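Norance
22 June 2025

1/ A thread about my job, as people keep asking whether the robots have taken it yet. Short answer is no. It has changed a lot though, and I'd like to get that down while I can still remember how it was before.

2/ I work at Killow. We handle returns. Shops and online sellers send back whatever customers didn't want, and we check it, sort it and send it on for resale, repair or scrap. Small electricals, toiletries, tins and bottles, cables, all sorts.

3/ I was on the sorting benches for six years. You stood at a belt, picked an item up, looked at it, scanned it and put it in the right tote. A normal shift was 875 items. I can still tell you that number without looking it up because it was on a screen over our heads all day.

4/ Last July the company put in two arms from Flistov on the first belt. They were good with boxes. Anything in a square carton, they'd have it away before you'd turned round. Anything with a flex on it, or a strap, or a squeezy bottle, went in the reject bin and came to us.

5/ So for months we had the machine's leftovers. People don't expect that bit. The easy items were what gave you a breather between the awkward ones, and the easy items had gone. Same hours, same pay, sorer hands.

6/ We said so, quite loudly. Some of it was heard. The target came off the screen in the autumn, and ten of us were asked if we wanted to train for the handling side, which means showing the arms how a person picks up the things they keep dropping.

7/ That's what I do now, four shifts out of five. You work with a gripper in each hand and do the job through those. No fingers allowed on the item. Clippers, cans, sauce bottles, whatever is on the list.

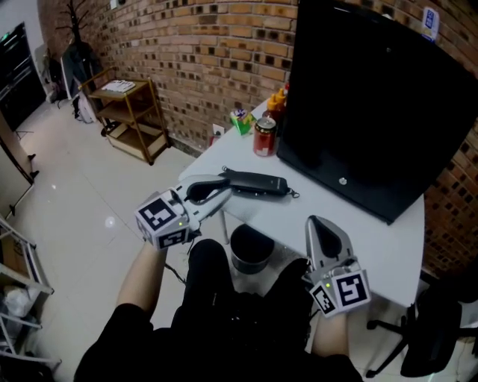 Quintana: so you're training your own replacement and they've got you doing it for the same hourly rate?

8/ Fair question and I get it at home as well. The rate went up when I moved over, by a bit. It isn't the same rate as the people who write the software and I don't suppose it ever will be. As for replacement, I'll come to that.

9/ What the work is like. Slow, to start with. You know how to pick up a pair of clippers, you've done it thousands of times, and with a gripper you're a toddler. You can't feel the weight shift. You find out how much your fingertips were doing.

10/ After a couple of weeks it settles. You learn to come in low, and to wait a second before lifting. Then they ask you to do it again with the thing turned round, and again on its side. A full session is 40 goes at one item. By the end you never want to see that item again.

11/ It's easier on the back than the belt. You can sit for most of it. It's harder on the forearms and the wrists, and I've asked for a proper break every hour — we have one now, written down, so if you're in this line of work and you haven't, ask.

12/ Power adapters are the worst. The block is fine. The cord goes wherever it likes, and it catches on the next thing along when you lift. On the old belt I'd have flicked it round my thumb without thinking. There's no thumb on these. 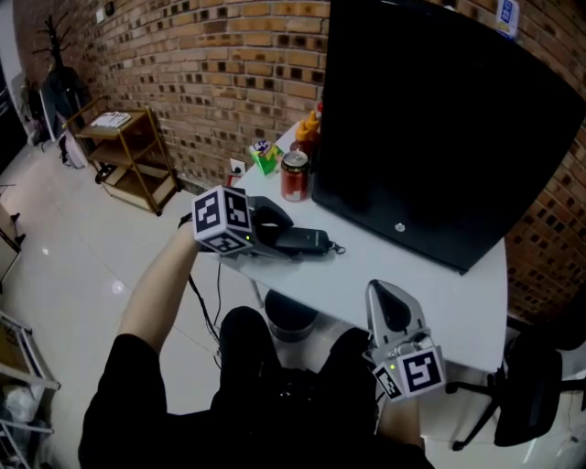
Gripper in each hand, adapter next.

13/ Back to replacement. There were almost 40 on the benches when I started at Killow. There are fewer now. Most of the gap is people who left and weren't replaced, which looks tidy on paper and means the ones still there cover more ground. I'd call that a job loss even if no one was handed a letter.

14/ What I'd have liked is to be told at the start. We found out about the arms when the floor was being marked out with tape. If they'd asked the bench staff what was worth handing over first, we'd have said the heavy cartons, and left some of the light stuff with us so the day had a bit of give in it.

15/ What has got better: fewer bad shoulders, less shouting over the belt, and the newer starters get shown things properly where I was shown a tote and a scanner. Two from the benches have moved across to looking after the arms, and they like it.

16/ What hasn't: the agency staff still don't get offered the training. They do the same shifts as the rest of us. I've raised it twice and I'll be raising it again at the next meeting.

17/ I'm happy to answer questions about the work itself. I can't say which shops send us what, so please don't ask. Back on at six tomorrow, so replies will be slow.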